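The first thing Duygu Yurt does when I sit down is put her phone in a drawer. The second thing she does is tell me, very sweetly, that she won't be answering anything about episode eight. So we have coffee, and we talk about her mother's dog for a while, and I try to work out how you interview somebody about a TV show when the only thing anyone wants to know is the one thing she can't say. 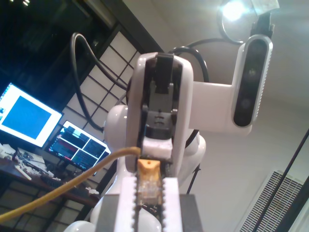
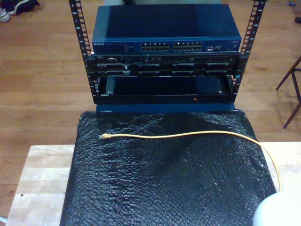

Pasard, if you haven't fallen into it yet, is the slow, rainy, completely addictive drama about a border town that wakes up one morning cut off from everywhere else. No calls in, no calls out, and a curfew that seems to have been written by someone who knows the residents a little too well. Yurt plays Ines Karakaya, who used to run the local phone exchange and now spends her nights deciding who gets a line and who doesn't. It's a part with a lot of cables in it. She got so deep into the homework that she can now tell me why a plug with an orange boot on it is easier to find in a dark room than a black one, and what a row of empty ports on a network switch would mean to a woman like Ines. "Every empty hole is a person she hasn't called back," she says, and then laughs at herself for a good long time.

I should say that I came to this show as a skeptic. The pilot is slow! There's a shot of a kettle in there that I'm pretty sure is still going. But somewhere in the third episode, when Ines lies to her brother across the kitchen table and you can see her decide to do it, I sat up on the couch and didn't sit back again until the credits.

Yurt tells me that scene took 21 takes. "The first ones were terrible, I was crying all over the place," she says. "The director came over and said, 'She's not sad, she's busy.' I wrote it on my hand." She kept it there for most of October, which drove the makeup department crazy.

Before this she was mostly a stage actor, with seven years at a little theater in Wolteritz where she also sold the tickets and, on bad nights, went looking for an audience in the bar next door. She auditioned for a different part in Pasard, the schoolteacher, and was sure she'd blown it. Then came the call about Ines, while she was standing in line at the pharmacy. She lost her place in the line. She's still a bit annoyed about that.

The town itself is played by Jollau, population 855, and she talks about it the way other people talk about summer camp. The bakery stayed open late for the night shoots. A retired bus driver turned up in so many crowd scenes that the writers gave him a name and, eventually, a secret of his own (I asked - she wouldn't tell me that either).

What about a second season? She looks at the drawer with the phone in it. She looks at me. She asks if I'd like more coffee.

I would, as it happens, so I try it from the side and ask whether she's cut her hair for anything in particular. "For my cousin's wedding," she says, and she's such a good liar by now that I have no idea whether there's a cousin.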